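Greenwood Laundry Demos

Hi! I put this set together in May, mostly in the evenings, driving our two-armed robot by remote control through loading a front-loader (my wrists still remember it).

What you get

181 demos, 86 of them with a text note on what I was trying to do. Each one has the head view, both wrist views, joint positions and gripper opening. Files are in the Forkance layout, one folder per demo.

Start pose

Door shut, basket of clothes on the floor by the washer, both grippers low. I tried to get back to this every time, but expect some drift!
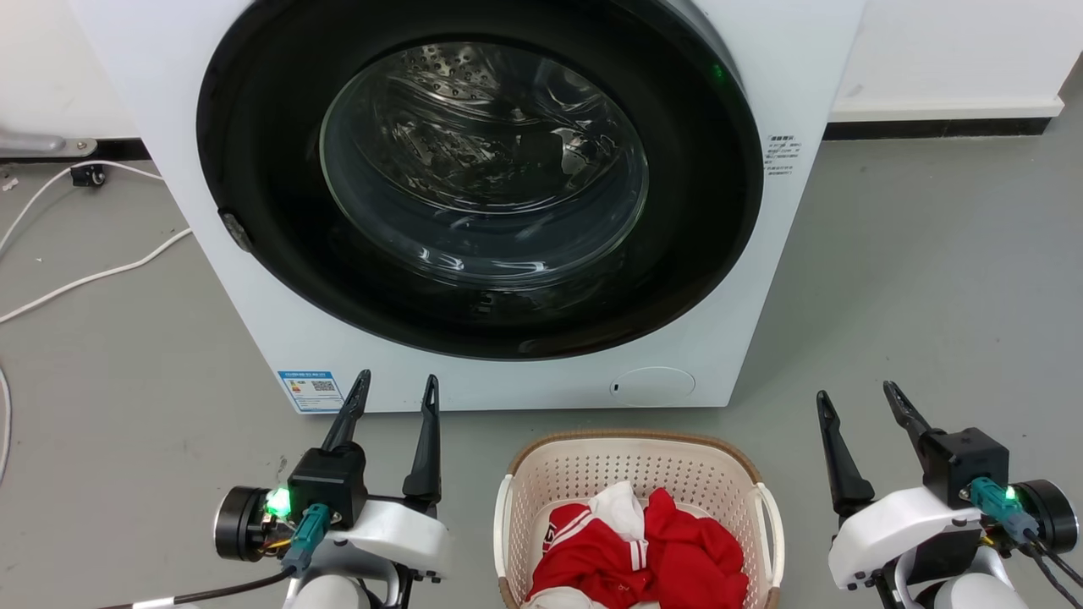

Known problems

The left wrist stream lags a bit in the early folders. I also fumble the door latch a lot, and I left those takes in.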